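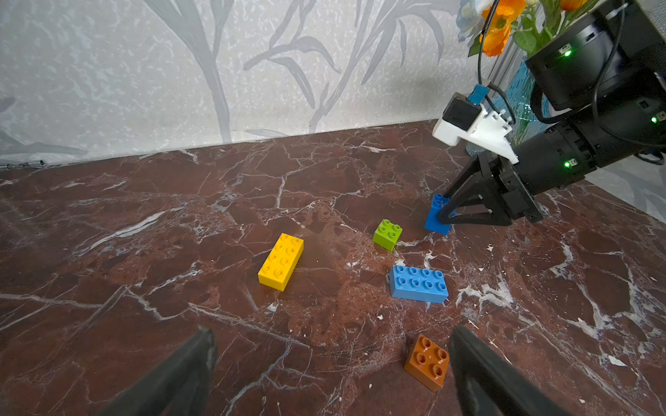 Giston lab tour: the block table

Posted Jul 25, 2022

Our second stop was the room where Giston gathers its training examples. Dayana Taipe runs it. Two arms share a marble tabletop with toddler-size building bricks, and each has a small camera near the gripper. One arm picks up a brick, the other waits its turn with its fingers open.

A person guides both arms through every example. Each try is saved with the camera video and the joint positions — good tries and bad ones go in separate folders. They had 3649 saved when we came, up from 2000 in January.

Heriberto Puma let seven of us have a go. I dropped the orange brick twice. Standing a brick on its end is the task they want more of, and he said new people need 15 minutes to get used to the controls.

Next stop was the repair bench on the Traltham side.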